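4.3 Folding clothes on a bed

Dunmore can hold up a garment, but it cannot yet be relied on to fold one. In our tests it was given 2,109 items and picked up 1,988. Folding is still done with a person guiding it.

1. Spread a plain sheet over the bed and pull it flat.
2. Hang one garment from the clamp, with nothing in the pockets.
3. Guide the gripper down slowly – stop just above the sheet.
4. Close the fingers on the hem and draw it across.
5. Open the fingers fully before lifting.

Note: Dark, soft cloth is the hardest to fold. Start with a tea towel.

Caution: Keep hands clear of the clamp while the arm is moving. 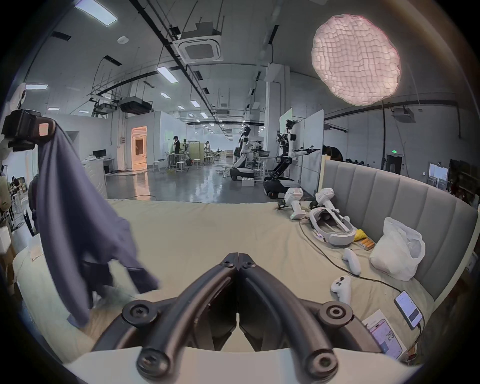 Page 19
Navy garment on the clamp, lower end on the sheet. For faults, see section 4.4.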